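Velvet sofa going patchy after three months, is it faulty?

Asked by Tomoyo Sakamoto
Category: Home and furniture > Upholstery
Posted 10th February

We bought a three-seater velvet sofa in the Rindow sale and it has started to look uneven. There are paler patches on the seat and on the lower part of the back, and from some angles it looks as if someone has spilt something on it, though nothing has been spilt that I know of. The fabric is polyester velvet according to the label, rub count not given. No pets, two adults, and it gets used every evening.

I rang the shop and was told it is "a characteristic of the cloth". That may be true but it sounds like something they say to everybody. Has anyone got rid of marks like these, and can you use steam on it? I don't want to make it worse and lose what I have left of the guarantee.

Gudrun Haberkorn
Posts: 135

The shop is probably right, annoying as that is. Velvet has a pile, and when you sit on it the pile gets pushed over. Fibres lying one way look darker and fibres lying the other way look lighter. The trade calls it shading, or bruising when it is from pressure. It is worse on plain colours.

Try this before you ring them again. Stroke one pale patch with the flat of your hand, first towards the front of the seat and then towards the back. If the patch changes colour, it is only the pile. If it stays the same whichever way you stroke it, you may have real wear or a stain, and that is worth a complaint with photos. 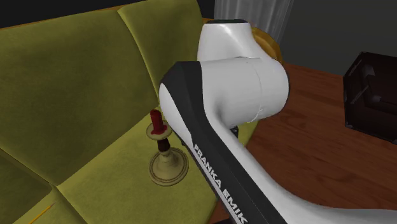
Olive velvet, with faint mottling on the back cushion and a lighter yellow-green where it faces the light.

For pile marks, vacuum with the soft brush attachment, always in the same direction, then go over it with a dry clothes brush. If that isn't enough, hold a steamer a hand's width off the fabric and keep it moving. Don't touch the cloth with it and don't let it get properly wet. Brush it lightly while it is still damp and leave it alone until the next day. Check the care label first - if it has a W with a cross through it, leave out the steam. And do the back of the sofa low down first, where it won't show.

Swap the seat cushions round every week if they come off. Ours don't, so I just sit at the other end now and then.

Kenta Takeda
Posts: 5

get leather next time

Akihiko Fukuda
Posts: 70

Agree with Gudrun on the brushing. I would be careful with steam on polyester, as too much heat can flatten the pile for good and then there is no bringing it back. I did exactly that to an armchair in August and the mark is still there under a blanket.

On the guarantee, read the part about cleaning before you do anything. Mine from Drinow said that any treatment with heat or liquid had to be done by an approved firm. Ask the shop to confirm by email what they told you on the phone, so you have it in writing if the cloth starts to go bald later on.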